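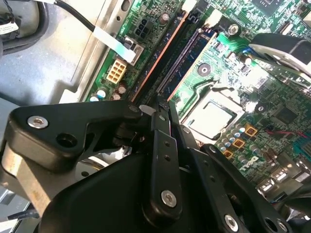 Fanni Barta wondered whether I had tried simply turning it off and on again, and yes, Fanni, I have, with feeling.

**Second memory stick not showing up in an old desktop**

The patient is an office tower with a green motherboard, inherited from a job that no longer wanted it. I added a second stick of RAM (Plodix, bought used, $24). The fans spin up and then it beeps at me – 5 beeps, a pause, 5 more – and the screen stays black. With only the original stick in, it boots like nothing happened. Is the new one dead, or is it me?

*posted by Jakomura*

---

**Hutchins**

It's usually the seating. Old slots are stiff and the stick stops a hair short while looking perfectly fine. Shut down, pull the plug, hold the power button for a few seconds, and touch bare metal on the case. Then:

1. Take both sticks out.
2. Open the latches all the way.
3. Line up the notch and press on both ends until the latches close by themselves. If you had to close them with a finger, it isn't in.
4. Try the new stick alone, in the slot the old one was using.

If it boots alone, the stick is good and you have either a bad slot or two sticks that dislike each other. Move any cables draped over the slots first. I once spent an evening blaming memory for a ribbon cable I'd half pulled out with my sleeve.

Also look up the beep code for your board. It differs by BIOS maker, so don't trust the first chart you find.

---

**Droso**

buy a new computer

---

**Fanni Barta**

Fine, a serious reply this time. Check what the label on each stick says before you do any more pressing. Older boards can be picky about capacity per slot, and some won't start at all with a stick bigger than they expect. The board manual will list the limits, somewhere after the 70 pages on safety.

Clean the contacts too. Isopropyl alcohol on a lint-free cloth, let it dry, no pencil erasers – I know what the old forums say.

And if the seller takes returns, find out how many days you have left.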